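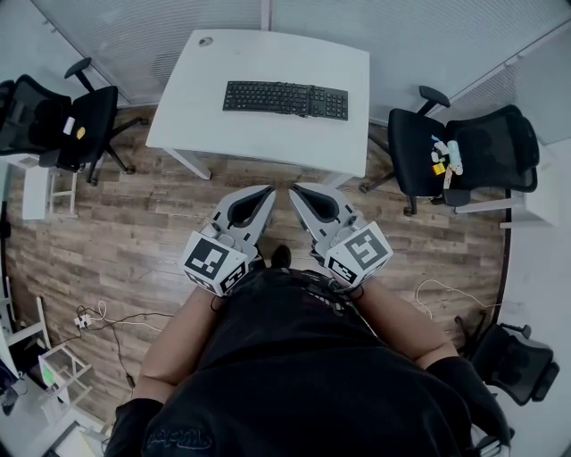 The white desk, with the keyboard pushed to the back.

Shirin Akbari had been told at Ovanard that a clear desk meant a clear mind, so she put everything on the chairs. One got a yellow box, a pale blue bottle and whatever else would balance. Another got the overflow. This left her a lovely desk and fewer places to sit at it.

"You've tidied," said Ghaffari from the doorway.

"I have."

He looked for a seat, thought better of it and leaned on the wall — the meeting was down for 80 minutes.

"Shall we start with June?" said Shirin, who was standing too, and had been since lunch.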